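Call for builders: Golta arm, second round
Doherty Shared Workshop

We are looking for 3 people to join the Golta build. Golta is a small robot arm with a two-fingered gripper, meant to pick up everyday items from a floor and put them in a box. The arm moves, the gripper opens and closes, and the wrist camera sends a usable picture. Grasping is unreliable and the wiring needs to be redone before any longer runs are attempted.

The work is unpaid. Parts, tools and bench space are covered by the workshop. Work at home is possible for the software post, provided you can attend the joint test evening, which starts at 7 pm.

Posts open:

Gripper and fingers. Redraw the finger pair so that the tips close evenly and the pads can be changed without taking the base apart. You should be able to use a CAD program and have printed working parts before.

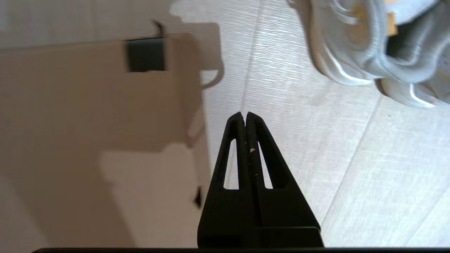
Wiring and power. Replace the present loom, fit strain relief at the wrist and add a proper stop switch. Soldering experience is required. You will be asked to keep a wiring diagram up to date.

Software and logging. The control code, Hiso, is written in Python with a small amount of C on the motor board. The current log holds 97 grasp attempts, recorded by hand in a spreadsheet. The target is 1,000, logged automatically, with joint positions and camera stills stored together.

Time needed: 2 evenings a month in the workshop, plus whatever you do at home. The round starts in January. Please do not apply if you can only attend the first month, as the gripper and wiring changes depend on each other.

Not included in this round: wheels, speech, a second arm. The mobile base (Stiltitz) is a separate build with its own bench.

To apply, leave a note in the Golta tray at the workshop desk or use the contact form on the Doherty page. State which post you want, what you have built before and which evenings you cannot do. A photo or drawing of earlier work is useful. Applicants for the wiring post should bring a soldered sample to the first meeting.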